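3.2 Where small items end up

The part of the study we enjoyed most was the diary work in Cowie. We asked people in 90 households to note, each evening for 12 weeks, every small item they had spent time looking for that day - keys, scissors, tape, the good pen. They sent us 1424 entries, far more than we had dared to hope for, and the detail in them is wonderful. Many people added where the item was found, and some drew little maps.

We use cookies to improve your visit. By continuing to read, you accept our cookie policy.

What stands out is how strongly a fixed container shapes the habit. Homes that kept a tray on the main work surface wrote shorter entries and reported fewer repeat searches for the same thing.
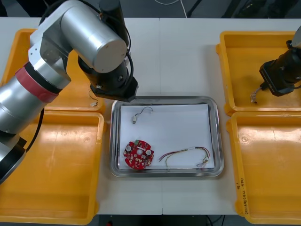

Figure 4. A steel tray in a central position on a white worktable.

The tray effect held in large and small homes alike, and it was strongest in the kitchen. Drawers did much less well, even deep ones with dividers. Lindsay's earlier work on hallway shelves points the same way, and we were delighted to see it match so closely with data gathered in such a different fashion.

We also looked at whether the effect fades. In April we went back to a smaller group of households, and most of the trays were still in daily use - a few had even gained a second one beside the first.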